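# Chapter 3: Moisture in Stored Grain

Grain is a living material. After harvest each kernel continues to take in oxygen and give off heat, water and carbon dioxide, and the rate at which it does so depends mainly on moisture content and temperature. Dry, cool grain changes slowly. Damp, warm grain can spoil within days.

Moisture content is stated in this book on a wet basis – the mass of water divided by the total mass of the sample. Some older tables use the dry basis, and the two must not be mixed in one calculation.

Sections 3.1 and 3.2 cover sampling and oven drying. Section 3.3 treats the movement of moisture inside a bin holding up to 2,000 bushels, where outside air begins to cool in October and the grain near the wall cools first. Air sinks along the wall, rises through the warm center and leaves water in the top layer. The worked problems follow the method of Kershaw and Rudd, with the units changed.
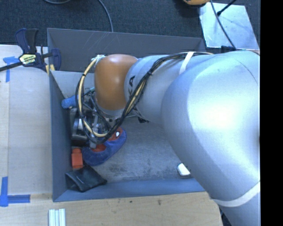
Why does the top layer of a bin often spoil first in cold weather?

Warm air rising through the center meets cool grain at the surface and gives up part of its water there, which raises the moisture content of that layer.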